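The Commuter Trains That Run on Somebody Else's Track

Skadside does not own a railroad. It owns 16 passenger cars, a depot roof and a long lease on the right to send trains down a freight line between the early morning ore run and the evening one. The city pays the freight operator, Brisetti, for every mile its trains cover, and the bill arrives whether the cars are full or empty.

Arrangements of this sort are common in places where the bus network has fallen behind the growth of the suburbs. Track is expensive to build and freight lines often pass close to the districts that need service. The difficulty lies in the contract. A freight railroad sells time on its line, and passenger trains use a great deal of it. They stop often, they need fixed departure times, and they hold signals clear for longer than their weight would suggest.

Under the Skadside agreement, the access fee has two parts. The first is a flat monthly charge for dispatching and signal upkeep. The second is a rate per train mile, which rises when a train runs outside its booked slot. A service that leaves the depot nine minutes late can lose its slot at the Leteo junction and wait there for a freight train to clear. The city then pays the higher rate for the rest of the trip.

On a normal weekday the line carries 1,527 riders in each direction. Planners had expected more. The first timetable, drawn up in November, put the last outbound train at 5:40 p.m., too early for most shop and hospital workers. A later train was added in spring, and it is now the busiest of the day.

Equipment is the other limit. The cars came secondhand and the doors are worked by hand, so each station stop takes 70 seconds where the timetable allows 45. Jafarzadeh, the contractor that maintains the fleet, has fitted powered doors to 2 cars as a trial. The work takes a car out of service for five weeks – a long time for a fleet with no spares. 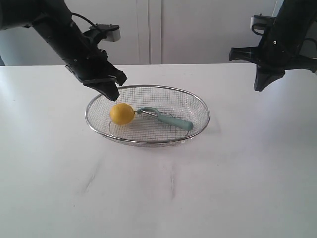
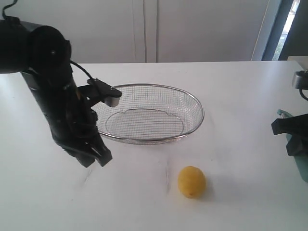
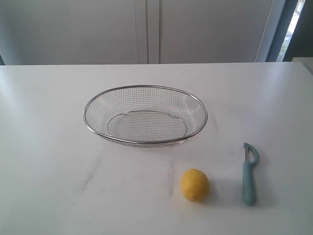
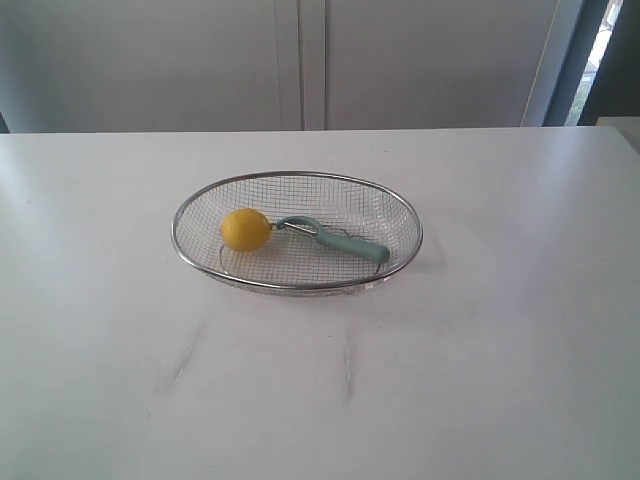 The present contract has three years left. Brisetti wants the flat charge to rise with fuel prices. The city wants late running caused by freight traffic to be billed at the normal rate, and it wants the delay records kept by both sides, where at present only the dispatcher keeps them.

A second platform track at Leteo would settle part of the argument. It would let a late passenger train wait clear of the main line, and freight could pass without stopping. The land is already in city hands, but the switch and signals would belong to Brisetti, and the two sides have not agreed on who pays for them.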